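11 February 2026

Long day, writing this fast before I forget which run was which. 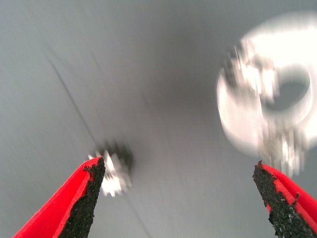

Blur filter first. Idea since October has been that we throw out the smeared wrist frames before training, on the theory that they teach the policy nothing. Everybody does it, so did I. Today finally ran it both ways on Stistavow - same 700 demos, same seed, one set filtered and one left alone. 100 trials each on the small metal parts.

Unfiltered won. Not by a hair either. Filtered version gets over the part fine and then dithers, little back and forth hops, closes late or closes on air. Unfiltered just goes down and takes it. I watched the first dozen and assumed I had mixed up the checkpoints. Checked. Had not. Checked again after lunch.

Best guess - the fast bit of the approach is nearly all blur, so the filter was cutting a hole in the middle of every demo. Start and end were in there, nothing between. Policy learned two places to be and no way to get from one to the other. Feels obvious now that I write it down, annoying.

Other guess is that the streaks themselves carry something, direction of travel or speed. Don't beleive it yet. Would need a test where the timing stays put and only the blur changes. Could take sharp frames and smear them on purpose, or drop sharp frames at random to match the gaps. The second is cheaper. Do that one first.

Shiny stuff still a pain. Glare on metal wanders when the wrist moves and the depth guess goes with it. Stustness handles it better than ours but is too slow to run in the loop, so no use except for labeling after the fact. Labeled 159 of the failures with it this afternoon and then my eyes quit. Most of what I got through is side misses, one finger landing on the part instead of next to it. Very few drops once it has hold. So the grip is OK and the aim is the problem, which is the opposite of what I put in the last report. Have to fix that paragraph.

Also the pads. Need to order more of the grit stuff, and write down the date when I swap a pair, because I never do and then I can't compare weeks. Put it in the log THIS time.

Zeltine deadline is close and I want the random drop result in there or I don't want to claim anything about blur. One seed is one seed. Three would be decent. At the rate the arm goes that's most of a week if nothing jams.

Queued for tonight: retrain on the full 3,000, no filter, on the Tsoukalas box if it is free. It was not free at six. Try again from home.

Forgot to eat the soup. Still in the bag I think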